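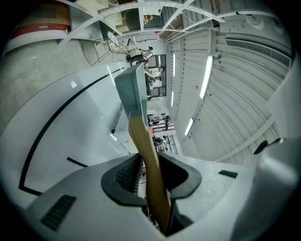 Hatchet with a varnished wooden handle, main workshop, Skiresside.

About Brostholm

Brostholm repairs and re-handles hand tools. The work covers hatchets, felling axes, hammers, adzes and drawknives. The shop opened in June with two benches and a secondhand grinder, and moved to its present building at Skiresside when the bench work outgrew the first room. Floor area is now 3493 square feet, with long stock stored overhead.

What we do

Every tool is logged at intake by Widad Dabbas, who records head weight, eye dimensions and handle length. Heads are checked for cracks at the eye and for mushrooming on the poll. A cracked head is returned unrepaired, at no charge.

Replacement handles are hickory or ash, cut in house from air-dried blanks. Grain is oriented parallel to the bit, with runout held to one inch over the full length. Handles are fitted by hand and secured with a wooden wedge; a steel cross wedge is added on request. Standard finish is boiled linseed oil, three coats. Varnish is available for tools kept on display or used lightly.

Hatchets are ground to 20 degrees per side unless the customer specifies otherwise. Splitting tools are ground to 35 degrees inclusive. Final honing is on a water stone, up to 4000 grit.

Staff

Rami Ghanem: grinding and heat treatment
Lilibeth Villanueva: handle making, wood stock
Nizar Tarawneh: fitting and final inspection
Widad Dabbas: intake, records, shipping

Drop-off and shipping

Tools can be left at the front counter during opening hours or mailed in. Cover the edge with cardboard and tape before packing, and put a note inside the box with your name, a phone number and the work required. Tools sent with a loose head should be shipped with head and handle separated. Handle blanks are also sold unfitted, by the piece, from the rack next to the counter.

Page last revised 17 November 2019.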